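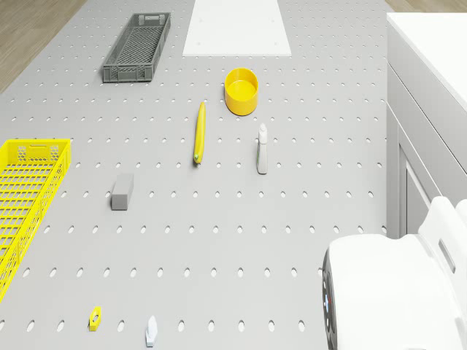 Yellow bowl and dark grey crate on the perforated worktop

Lanine Wool Dye Kit
From Mirstead Yarn Supplies
In stock. Updated Jul 8, 2023

If you have a few skeins of plain wool sitting in a drawer and a free afternoon, the Lanine kit is a lovely way to use up both! It's a plant dye set for wool and other animal fibres (alpaca, mohair and silk all take it well) and it gives those slightly uneven, earthy shades that I have never managed to find in shop-bought yarn.

We've stocked Lanine for years and this is the new version, with a proper lid on each pot and a better booklet. The old booklet had the madder and weld pages swapped over. If you still have that one, drop us a line and we'll post you the new one.

What's in it

Dye powders: madder, weld, logwood and walnut
Alum mordant in a resealable bag
Iron, in a small pot (go easy with this)
A measuring spoon
2 undyed sample skeins, DK weight
Cotton ties and card labels
Booklet with shade chart

You'll need your own pan, and it has to be one you won't cook with again. Stainless steel or enamel that isn't chipped. Aluminium will shift the colours, which can be nice, but then your results won't look like the chart. You'll also want a bucket, rubber gloves, an old wooden spoon and some scales that can cope with small amounts. Wear a dust mask when you weigh out the powders and keep all of it away from children and pets.

How far does it go?

A full kit dyes 5 ordinary skeins to a deep shade, or a good many more if you like pastels. Don't pour the bath away after the first go! Madder in particular has plenty left in it, and the second and third dips come out in the softest peach and shell pinks. I have a whole cardigan in third-dip madder and I get asked about it more than anything else I've knitted.
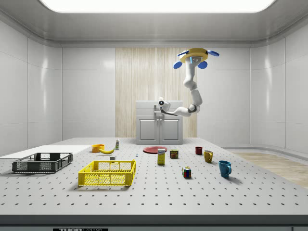
Plenty of table space, with the white cabinet behind

Setting up

Give yourself more room than you think. Wet wool is heavy and awkward and it will try to drip on whatever you care about most. Weigh the wool dry and write the weight on a label before anything gets wet, then soak it overnight. Skeins need tying loosely in a figure of eight. Tie them tight and you'll get white bands, though some people do that on purpose and it makes a very pretty sock.

Heat the bath slowly. With madder you want to keep it well below a simmer or the reds slide off towards brown. Weld is much more forgiving, and a pinch of chalk brings it up to a really sharp yellow. Walnut doesn't need the alum at all, so it's the one to start with if you're nervous. Let everything cool in the pan overnight if you can bear to wait.

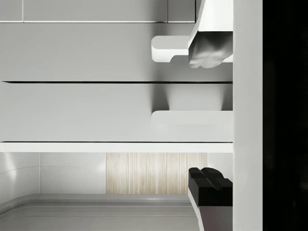
Rinsing is the dull part. Use water at the same temperature as the wool, don't wring, don't rub, and don't run the tap straight on to the skein or it will felt. A little wool wash in the last rinse helps. Then roll it in a towel, press, and hang it somewhere out of the sun.

Logwood takes the longest to rinse clear. A bit of purple in the water on the first proper wash is normal, so wash it on its own that time.

Which wool?

Anything that hasn't been treated for machine washing gives the truest match to the chart. Superwash drinks the dye up very quickly and comes out darker, sometimes patchy. Our Carrasco undyed 4-ply is what I use for samples, and Grisis, the natural grey, is gorgeous under weld. You get a mossy green without touching any blue! Cotton and linen need a different mordant, so the kit as it comes won't suit them.

Sizes

Standard kit, as listed
Refill pack, powders and alum only
Group kit, enough for 20 sample skeins, with extra labels

The shade chart has 13 colours, all from the four powders with alum, iron or both. Screens vary and so does water. Ours is hard, and people in soft water areas tell us their madder comes out more orange.

Questions

Nkechi Shehu looks after the dye shelf and wrote the new booklet. She loves seeing results, including the muddy ones, so do send them in. The next refill delivery was delayed from June, but standard kits aren't affected.

Pots keep well in a cool dark cupboard with the lids on.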